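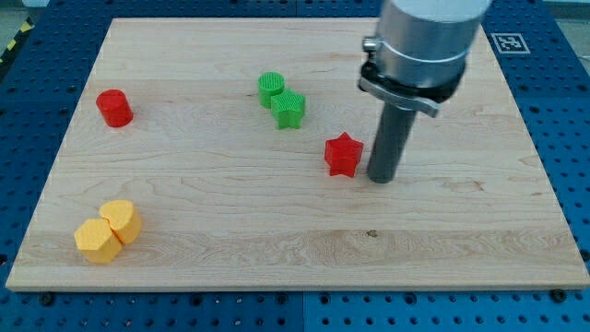
Floarea Cozma holds that a knot is the most honest part of a board, as it shows where the tree once had a branch. Most descriptions of knots in lumber begin from the same point, though sawyers and furniture makers differ on whether a knot should count as a fault.

Reading time: 2 minutes

A knot is the base of a branch that has been enclosed by the growing trunk. While the branch is alive, its fibers are joined to those of the trunk, and the result is a tight knot. Once the branch dies, the trunk grows past it without joining. This part is called a loose or encased knot, and it may drop out when the board dries, leaving a knothole.

The shape of a knot depends on the saw cut. A cut across the branch gives a round or oval knot. A cut along its length gives a long, tapered one, known as a spike knot. Pin knots are very small and come from twigs or buds.

Grain bends as it passes a knot, and this weakens the board. The loss is greatest when the knot lies near an edge that is under tension. A knot of the same size near the middle of the depth of a beam matters less. Grading rules therefore limit both the size and the place of knots.

Knots are harder than the wood next to them and may chip under a plane. In pine and spruce they can bleed resin through paint, so they are usually sealed with shellac first.

In the Marwat style of cabinet work, small knots are kept on drawer fronts and tabletops. Priya Mahmoud's survey of the style lists 361 pieces, 30 of them with a knot set at the center of a door.

See also: burl, reaction wood, wood grading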